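3.2 Cell layout and daily upkeep

The Wilden cell is one arm, one two-finger gripper, one white table. It was put up by Nestor Soriano and Canan Başaran and has stayed in the same corner since, bolted down, which matters more than we thought at first (see 3.4). Props are toy kitchen things, soft and hard mixed on purpose. Plates, cups, fruit, a colander, a small stove. The red ketchup bottle with the fuzzy surface is the prop that gave us most of the trouble and so most of this section is written round it.

Two views are used. A wrist view, close in, which mostly shows the fingers and whatever they hold. And a view straight down on the table. We do not fuse them. The wrist view is for checking the grip, the other for checking where things lie. Amado Sison wanted a third view from the side and may still be right.

Grip force was set by hand. Too high and the fabric surface rucks up under the fingers, and the next grasp starts from a bad shape. Too low and the bottle turns between the fingers as soon as the arm speeds up. We settled on one value for all soft props and a second for the hard ones, stored in the Fevex controller under two names that anybody on the rota can read. Before that there were eight values and no one could say which was loaded.

Fibre build-up is the main upkeep job. Soft props shed. The fibres get onto the finger faces and then into the joint behind them, and the fingers start to close late on one side. It is slow – you do not see it in a single run, only when the log is laid out end to end. Over 1,442 grasps we logged 441 on soft props, and every late closure in the set was in the second half of a session. Pacita Yap now wipes the finger faces with a dry cloth every 300 grasps and brushes out the joint at the end of the day. No solvent. Solvent was tried once in December and left the pads tacky untill the next morning.

Cable slack is checked at the same stops. With the arm low over the near side of the table the cable can droop into the work area and touch a prop. The check is simple. Drive the arm to its four corner poses, look, re-clip if needed, sign the sheet.

Figure 4 gives the wrist view and the table view.

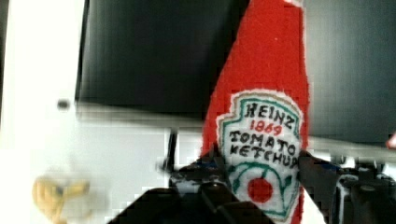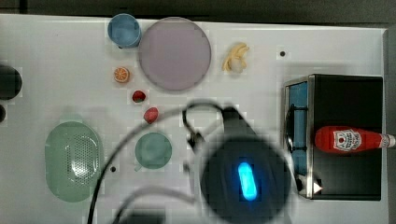

Figure 4. The ketchup bottle at the Wilden cell: first, upright between the gripper fingers; second, on its side across the top of the toy stove.

Does the gripper have to be recalibrated each time the fingers are cleaned? Only if a finger has been taken off; a wipe or a brush leaves the zero point where it was, and a single open-and-close check is enough.

When a finger does come off, the order is as follows. Power down at the controller and not just at the stop button. Two screws out, finger off, old pad peeled, new pad on, both screws back in by hand and then tightened in turns. Tatsuya Katayama found that tightening one fully before the other tilts the finger very slightly, not enough to see but enough to shift the closing point. After that the zero is set again with the steel gauge from the Gurkia kit. The whole job is short once you have done it twice. First time it took us most of an afternoon, mainly looking for the gauge.

3.3 Resets between runs

Props are put back by hand. We kept this loose. The person on shift moves things about and does not copy a fixed layout, so the same item may be near one edge in one run and in the middle in the next. The stove goes back against its marks every time becuase its height is in the motion limits and if it drifts the arm stops early. Several early runs were thrown out for exactly that.

Orientation of the bottle is written down, standing or lying. Lying is harder. The neck and the body have different widths and the arm tends to go for whichever is nearer, so a grasp at the neck lifts with the body hanging heavy on one side. We did not try to train this away here. Logged as a known fault.

3.4 Wear and one repair

One real repair in the period. The left finger started to click on opening. Pacita heard it before the log showed anything. Cause was a screw in the joint that had backed out by part of a turn, with fibre packed in behind the head. Cleaned, refitted, marked with a paint line so that any turning shows up at a glance. The paint line is now on all the joint screws and is looked at along with the cable.

Moving the table by even a little puts the downward view out, so legs are marked on the floor too. The Tagle cell, which runs on castors, had to redo its table view after each clean of the room. Ours has been done once. Numbers for both are in Table 2, with the Tagle ones less complete, as their sheets for the first weeks were not kept.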